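The Bowl on the Table

My mother kept a fruit bowl the way other families kept a piano. It was large, it was in the way, and its main job was to suggest that we were better people than we were. The apples in it were for company. If you wanted an actual snack you went to the cupboard over the stove, where the crackers lived, and you closed the door quietly.

I have owned 15 fruit bowls since leaving that house. I know the number because last January I moved apartments and had to wrap every one of them in newspaper. There was a wire one that left a grid pattern on the pears. There was a pedestal one that threw its lemons whenever a bus went by. There was a hand-carved one from a craft fair in Rankin, so beautiful that I never put fruit in it, and it filled up with batteries and takeout menus and a key to a bike lock I no longer own.

The move made me think about what I wanted from a fruit bowl, a question I had managed to avoid for my entire adult life. Mostly what I wanted was to eat the fruit. I was buying bananas at the start of every week and throwing out bananas at the end of it, and at no point in between did I seem to be involved.

So I did what people in my line of work do when they have a small domestic problem, and turned it into a large one with a deadline. I called shops. I called the people at Pellska, who make housewares and who told me, with some pride, that their catalog runs to 3073 items, 21 of them sold as fruit bowls. Another 404 are bowls of some other kind. I asked what made a fruit bowl a fruit bowl. There was a pause on the line, and then I was told it was largely a matter of the label.

I found this freeing. If a fruit bowl is any bowl with fruit in it, then the contest is wide open, and the mixing bowl and the salad bowl and the thing you use for popcorn all get a turn. I spent most of a month rotating bowls on and off my kitchen table. The wooden salad bowl looked terrific and smelled of garlic, and in time so did the grapes. The steel mixing bowl was practical and gave the room the mood of a school cafeteria. The popcorn bowl was needed for popcorn.

What I kept coming back to were the see-through ones. A deep, solid bowl is a place where fruit goes to be forgotten: the peach on top is fine, and the peach at the bottom is conducting its own affairs. With a clear or tinted bowl you get a view of the basement. Blue is my favorite, partly for what it does with yellow. A banana next to a blue bowl looks like it was hired for the occasion.

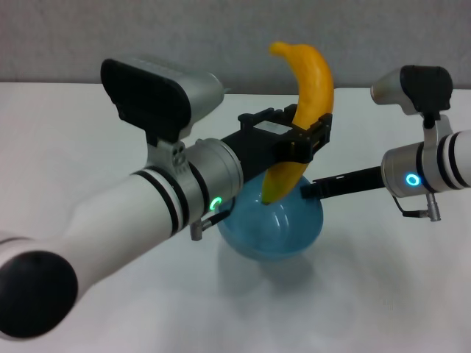 Should bananas go in the bowl with everything else?

They can, but they'll last longer by themselves. Bananas give off ethylene gas as they ripen, and it hurries along neighbors like avocados, pears and peaches, so keep them apart unless you have a hard avocado you'd like to speed up.

Once I knew about the gas, I became a bore on the subject. I moved the bananas to the windowsill, where the sun got them. I moved them to the top of the refrigerator, where I forgot I owned them. I bought a banana hook, a small gallows made by a company called Kurus, and for a week the bunch hung there looking reproachful while the stems dried out and the bananas dropped, one after another, generally at night.

The bananas are now back on the table. They get their own bowl, a wide and shallow one, and I buy four at a time instead of seven. Buying fewer bananas had been available to me all along, at no cost, and did more good than anything with a hook on it.

I also tried washing everything the minute it came home, on the theory that clean fruit is fruit you'll eat. This works for apples, which don't care. It works badly for berries, which take any leftover water as an invitation to grow fur. Berries go in the refrigerator, dry, and get rinsed when you want them. Citrus will sit on a counter for about a week looking pleased with itself, and much longer in the crisper drawer. Tomatoes I leave out until they're ripe, in a soup plate, and I won't be taking letters on whether they count.

Flavum, the little produce store at the end of my block, sorts its bananas by color, green at the left and freckled at the right, and customers tend to shop one end or the other with real conviction. I used to be a green person. I liked the idea of a banana with its future ahead of it. These days I buy two green and two yellow, and eat them in order, like a person with a plan.

As for the collection, nine of the bowls went to the thrift shop, including the pedestal one, which I hope has found a home on a quieter street. The carved bowl stayed. It still holds batteries. My mother visited in the spring and looked over the table, the shallow bowl with its four bananas and the blue one with its apples, and asked which of it was for company. I told her to take whatever she wanted. She had an apple in her hand for most of the afternoon, and around five o'clock she went and looked in the cupboard for crackers.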